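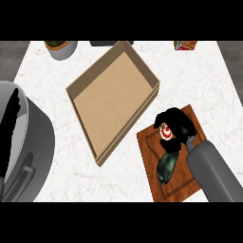 Progress report on the work package "Rules for simulated kitchen tasks"
Period: up to the end of May
Prepared by Braulio Arellano, Pevlow, for the programme manager at Brosbridge

1. What this period was for

The grant asks us to write a set of working rules for people who build and record robot tasks in simulation, and to test these rules on our own recordings before we publish them. In the last report I promised a full draft and a first check. The draft is ready and has version 2. The check is done for the countertop tasks. The tasks with drawers and doors are not checked yet, and I explain this in section 4.

2. The rules as they stand now

The draft has 45 rules. They are divided in four chapters: preparing the scene, moving the arms, naming the objects, and keeping the records. I do not copy all of them here, but I want to mention those which caused the most discussion between us and our partner Luvari.

Rule on the resting arm. When a task needs only one arm, the other arm must stay in a position agreed before the recording. It may be visible to the camera, but it must not cover the target place. In the first version we wrote "must not disturb the view", and every reader understood this in a different way. Luvari asked for a rule that can be checked by looking at one picture, and I think they were right.

Rule on the grip. The object must be held between both fingers before the arm leaves the surface. Pushing an object along the counter is permitted only if the task instruction uses the word "push".

Rule on neighbouring objects. If an object is near the one which is picked, the operator must not use it as a support. On a cutting board this is a real temptation, for example when a small item is near an eggplant and it would be easy to press one against the other.

Rule on the target place. A tray, a bowl or a basket which is the target must be empty at the start, unless the instruction says what is in it.

Rule on names. Every object has one name in the object list, and the instruction must use this name. Before, we had the same container as "box", "tray" and "carton" in different instructions. Now it is "tray" in all of them. It was slow work to correct this and I would like to thank the colleagues at Luvari who did the larger part.

Rule on background objects. Plants, packages and similar things at the back of the counter may be placed freely, but their position must be saved with the recording, also when they have no role in the task.

3. First check

We took 285 recordings of countertop tasks from our Cusi set and read each one against the draft. Two people read every recording separately, and after this they compared the notes. When they did not agree, we looked if the problem was in the recording or in the words of the rule.

In 9 rules the problem was in the words. We have rewritten 8 of them. The last one is about the speed of the arm near the edge of the counter. We could not find a sentence which both readers use in the same way, therefore I have left it marked as open in the draft. I prefer an open rule to a rule that looks finished and is not.

The most frequent fault in the recordings was a missing saved position for background objects. It is not serious for the movement itself, but it means that another team cannot build the same scene again. The second was the name of the target in the instruction, as I described before.

4. Delays and difficulties

The check of drawers and doors should have started in this period. The recordings were made with an older version of the hand model, and the finger pads there have another shape. If we check them now, the result for the grip rule will not be comparable. We are converting the files, and this takes more time than I planned. I should have asked about the hand model earlier, this was my mistake.

There is no change in the budget. The hours which were not used for drawers and doors are moved to the next period.

5. Next period

- finish the conversion and start the check of drawers and doors
- decide the open rule on speed together with Luvari
- send version 3 of the draft to two outside readers who did not take part in the writing
- prepare a short guide for new operators, in simple words, not longer than a few pages

For the guide I would ask for your opinion on one point. Some colleagues want it to contain only correct cases. I would like to put also some faults, with the rule number beside each. Please tell me before we begin the layout.

Braulio Arellano

Comments

opsdesk_b: Please include the faults. Our new people learn the naming rule only after they see it go wrong.

Marit: Is the resting position the same for left and right arm? I did not find it in version 2.

B. Arellano: Marit, it is mirrored. I see that the draft does not say it, I will add one line in version 3.

fenwick22: What happens with the recordings that fail only on background positions, do you drop them or repair them?

B. Arellano: We keep them with a note. We repair them if the scene file still exists.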